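# Honari: bedroom tidy notes

Welcome! This folder holds the notes and labels for Honari, the bedroom part of the Baltalell clutter collection. If you like the small stuff of a lived-in room (wrappers, little boxes, books left on the bed, the packet that belongs in the kitchen but never gets there), you're going to have a great time in here.

Honari has 1,151 entries. Each one covers a single thing being dealt with: picked up, thrown out, put on a shelf, or left alone on purpose. The kitchen part is called Prisier and lives in its own folder with its own README. Please don't merge the two, as the label `wrapper` means slightly different things in each.

## What's in the folder

- `entries.csv`: one row per thing
- `rooms.csv`: one row per room, 18 rooms in all
- `labels.md`: the full label list, with notes on the tricky ones
- `pictures/`: stills, named by entry
- `CHANGES.md`: what moved, what got renamed, what we got wrong

## Columns in entries.csv

| Column | What goes in it |
|---|---|
| `entry` | running number, never reused |
| `room` | matches `rooms.csv` |
| `thing` | a label from `labels.md` |
| `surface` | where it was found: bed, desk, floor, shelf, chair |
| `went_to` | bin, shelf, drawer, laundry, stayed |
| `sure` | yes / no / can't tell |
| `note` | free text, often blank, sometimes wonderful |

Do read the `note` column! People wrote far more in it than we asked for, and it's the best way to find out why a flattened juice carton was filed under `keep`.

## Trash and not-trash

Most of the fun is in deciding what counts as trash. A crumpled wrapper is easy. A small box is much harder: it may be empty, or full, or somebody's pencil case. We label by what can be told from the picture alone, so a closed box gets `box_small` and `can't tell`, and it keeps that label even when the note says what was inside.

Things already in the bin get labels too. Tissue and thin plastic look very much alike once they've been balled up, so both go under `crumple_white`. Wrappers with some color left on them go under `wrapper`, with the main color in the note. Anything solid and pale that we can't name is `block_white`, and that label gets used more than we ever expected.

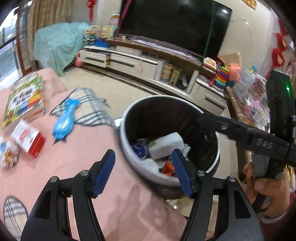 Boychuk wrote in to say that `crumple_white` is too wide, and that a tissue and a plastic bag shouldn't share a label when one goes in the trash and the other might go to recycling. It's a fair point, and we went back and forth on it for most of June. For now the shared label stays, but the `note` column takes `tissue?` or `plastic?` with the question mark, and you can filter on either. If you have sharper eyes than ours, send corrections!

## Books, boxes and packets

Books and boxed sets share the label `book_thick` when the spine can't be seen. Children's books turn up on nearly every kind of surface and we love them dearly, but we don't record titles.

Clear packets are `packet_clear`, whatever is in them. Put the colors of the contents in the note if you can make them out.

Bedding isn't clutter. A blanket or cloth covering a surface gets no entry of its own, though a pillowcase on the floor does (see entry notes under `laundry`).

## Known problems

- 2 rooms have no `surface` values at all. The sheets were filled in on paper and that column got left off.
- `stayed` was called `left` in early versions, and people kept reading it as a direction.
- Bin depth isn't recorded, so don't use these entries to work out how full a bin is.
- Color words are whatever the labeler typed. "Orange," "red" and "orange-red" can all be the same wrapper.

## Adding a room

New rooms are very welcome, especially messy ones. Copy the last row of `rooms.csv`, give the room the next free number, and fill in the entries before you tidy up the label names. Leave `sure` as `can't tell` whenever you're wavering. Run the spelling check on `thing` before sending; `warpper` has already slipped in twice.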